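Household Tips > Cleaning > Robot helpers

When the tidy-up robot drops it, misses it or tips the bin over
Posted by Ignacio Aravena, 8 Jul 2024

I look after the guest rooms at Hendholm, and since December the floor pickup in those rooms has been done by a two-armed robot. It takes paper, wrappers and bottles off the carpet and puts them in the wastebasket. Most days that goes fine. This page is about the days it doesn't, and what to do before you call for service.

The fault we had most often was a simple one. The robot would close on a wrapper, lift it, carry it to the basket and let go on the wrong side of the rim. Then it logged the job as done. In the Ocampo room I found the same candy wrapper beside the basket on two mornings running, with a clean report both times.

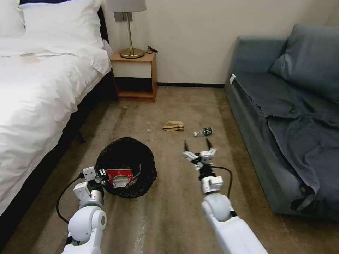
Floor pickup beside the bed, with a paper bag and a bottle still on the carpet.

Start with the basket. A black mesh one looks nice, but ours weighs very little, and an arm that brushes the rim can push it a few inches. If the robot worked out where the basket was at the start of the run and doesn't look again, every drop after that lands off to one side. Put weight in the bottom. I use a flat stone under the liner. A bag of rice sealed in a freezer bag works too, and so does an old tile. Leave the top clear.

Next, check the grip. Thin wrappers are harder than they look. Shiny film slides out between the fingers, and paper that has been stepped on lies so flat that the fingers close above it. Wipe the finger pads with a damp cloth and dry them before the next run. Don't use furniture polish or anything with oil in it. I did that once and spent the afternoon picking up bottles by hand.

While you have the cloth out, look at the cables. Ours run along the outside of the arms and loop near the floor. A loop that hangs too low can catch on a sofa leg or the foot of a bed. The arm keeps pulling, the motor gets warm, and you get a stop with a fault code that tells you nothing. Look for shiny spots or flat spots on the outer cover. If you can see bare wire, the machine stays off until the cable is replaced. Tape is not a repair.
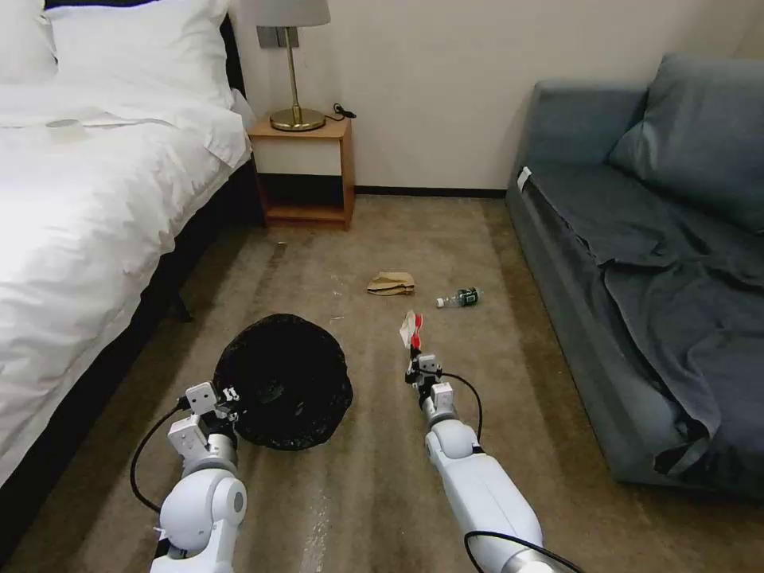

Bedding is the other thing to watch. A duvet that hangs over the side of a bed, or a throw that reaches toward the floor, can be taken for litter. We had a gripper take hold of a blanket corner and drag the whole thing off the sofa, along with a guest's reading glasses. Tuck up whatever hangs low on the side where the robot works, and move lamp cords to the back of the nightstand.

If the robot stops with something in its hand, do this:

1. Press the stop button and wait for both arms to settle. Never reach between the arms while the power light is on.
2. Turn the machine off at the main switch. Hold the arm up from below as you do it – some models go limp and drop.
3. Open the fingers with the release. Don't pull the item out. A torn wrapper leaves bits in the joint.
4. Move the basket back to its spot and clear the floor by hand.
5. Run one pickup while you stand there and watch.

Keep children and pets out of the room for that last run. A stopped arm can start again without much noise, and the fingers pinch. I got a blood blister from ours in the Zarnetti room, through my own hurry.
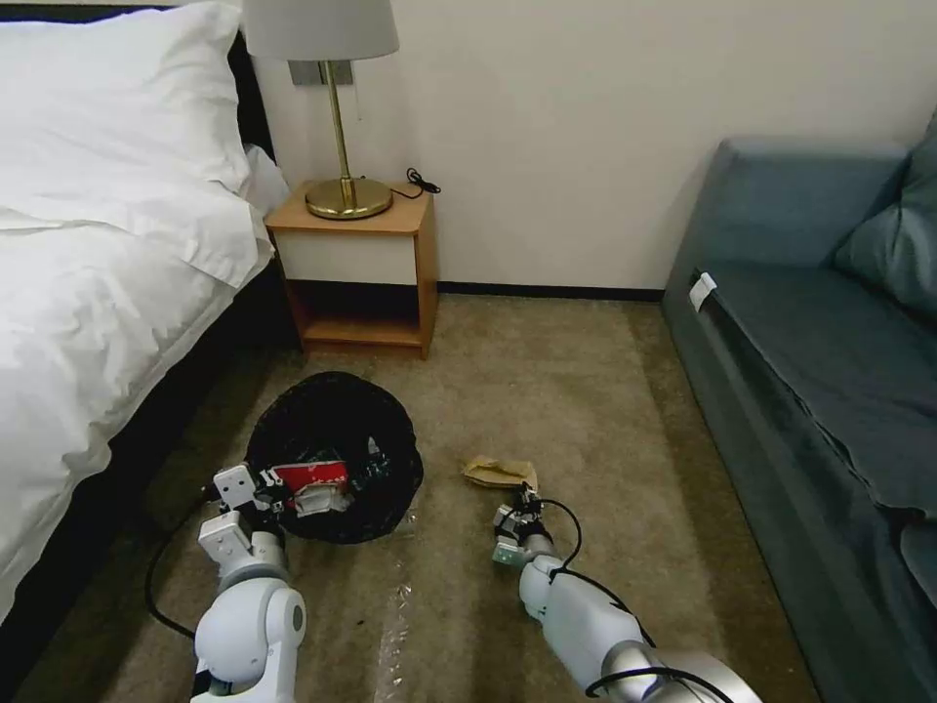 Basket work at the rim. Watch this part when you test.

Clear plastic gave us the most trouble after the basket itself. A strip of it lying flat on carpet is hard for a camera to pick out, and ours went past film again and again. Walk the floor yourself when the robot has finished. Bend down and look toward the window, and the plastic will catch the light.

Bottles are easier, but pour out anything left in them first. A squeezed bottle with a loose cap will wet the carpet.

As for cost, a new set of finger pads from Hurero was 165 dollars and the service visit was 200. I paid for the visit before I thought of weighting the basket. The technician moved it back to where it belonged, ran the test and it passed.

Write down each fault with the room and what the robot was holding. Our notes showed the bad drops were nearly all in rooms with the light mesh baskets. The heavy ones in the hallway have never given us a problem.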